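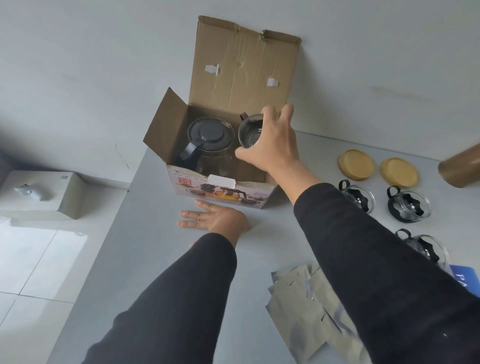 A reader wrote in last month to say that the Promska glassworks was not worth the drive from Preten unless you wanted to buy something, and that the open day was mostly a sale with a furnace attached. I had already booked by then, so I went anyway. I disagree about the furnace and partly agree about the sale.

Ralcombe Open Day, September 6, 2018

The works is on the far side of Ralcombe, past the feed store and the rail crossing. The sign at the turn is small and faces traffic coming from the other direction. If you reach the bridge you have missed it. Parking is in a gravel lot behind the warehouse and was free. It was full by late morning and people were leaving cars along the road, where the shoulder is soft.

Check-in was at a table inside the loading door. You get a sticker with your tour time on it and a pair of safety glasses, to be returned. Closed shoes are required and they mean it. A family ahead of me had to go back to the car and change. Children have to be at least 9 for the hot shop. Younger ones can watch from a room upstairs with a window, and from what I saw of it the view is fairly good.

The tour starts in the batch room, where the raw materials are mixed. There are bins of sand, soda ash and limestone, and a hopper of broken glass that goes back into the melt. Our guide passed around a jar of the sand. It is finer than beach sand and almost white. She said the iron content is what gives cheap glass its green edge, and that they pay extra for sand with very little iron in it. I checked my kitchen glasses when I got home and the edges are quite green.

From there you go through a set of rubber curtains into the hot shop. The furnace runs day and night and the glass inside is kept at over 1000 degrees Celsius. Even from behind the rail you feel it on your face. Bring a light shirt. It was a mild day outside and several people in our group stepped out early.

A team of two was making water pitchers. One gathers the glass on the end of the pipe and blows it into a mold, and the other brings the bit of hot glass for the handle. The handle is the hard part. It gets pressed on at the bottom, pulled up, looped over and stuck down again at the top, all before it stiffens. We watched them do this for as long as the tour allowed. A pitcher that came out with a crooked handle was knocked off into a bin, and later we were told it would go back to the batch room with the rest of the broken glass.

There was not much talking during the work. The guide explained what was going on, but the fans are loud and I missed a good deal of it. If you want to hear, stand on the left, closer to the door. People in back got nothing.

After the hot shop come the annealing ovens, a long tunnel with a slow belt running through it. The glass goes in hot at one end and comes out cool enough to hold at the other. If it cools too fast it cracks, sometimes weeks later on somebody's shelf. You cannot see much here. The guide had a piece of badly cooled glass between two filters that showed the stress as bands of color, and that was one of the better things on the tour. I would have liked more time with it.

The cutting and inspection room was the last stop. Most of the cutting wheels were idle for the open day, but one cutter was doing a simple leaf pattern on tumblers and taking questions. He marks the glass with a grease pencil first and works from underneath, so the line he is following is on the side facing him. I asked how long it takes to learn. He said he was allowed to cut things for sale after his second year.

Inspection is done by eye, in front of a light panel. Seconds get a scratch on the base and go to the shop.

The museum

There is a small company museum in the old office building, and it does not require a tour ticket. It covers the history of the works, the fire, the change to gas, and the years when most of the output was laboratory glass. The best case holds heat-resistant teaware from the Peñalver line, which they stopped making some time ago. The teapots are thin and very plain. A panel explains that the spouts were drawn from the body by hand and that a large share broke at that stage, so the line lost money for most of its life. The labels are typed and some have slipped down behind the objects. A few are only in the original language of whoever donated the piece.

Upstairs are the pattern books. They are under glass, open to one page each. A notice says pages are turned in October, when the building closes for cleaning.

The shop

This is where I come closer to the reader's opinion. The tour lets out directly into the shop and there is no other way back to the lot. It was crowded and the line for the register ran down the middle aisle. Seconds are on the tables along the back wall, with the prices on colored dots. The color key is posted by the door and nowhere else, so read it on the way in. First-quality pieces are at the front and cost about what they do in a store in Preten.

Not everything on sale is made on site. The boxed gift sets near the register are brought in from other manufacturers, and the clerk said so right away when I asked. The house pieces have the mark on the base. Turn them over and look.

I bought a pitcher from the seconds tables. The flaw is a small bubble near the rim and I had trouble finding it again at home. They wrap in newspaper and do not have many boxes, so bring a bag with some padding.

Food

A lunch counter was set up in the yard with sausages, potato salad and pie. The pie was gone early. There is one picnic table in the shade. The diner in town was open too and had plenty of room when I went by in the afternoon.

Practical notes

Tours on the open day are free but the slots have to be booked ahead by phone. The works says it had 3000 visitors last year, and from the state of the lot I can believe it. Take the first tour you can get. The restrooms are in the museum building, not in the works. Photography is allowed everywhere except the batch room. The upper floor of the museum is reached by stairs only; the hot shop has a ramp. The shop is open year-round, with the seconds tables put out on the same terms.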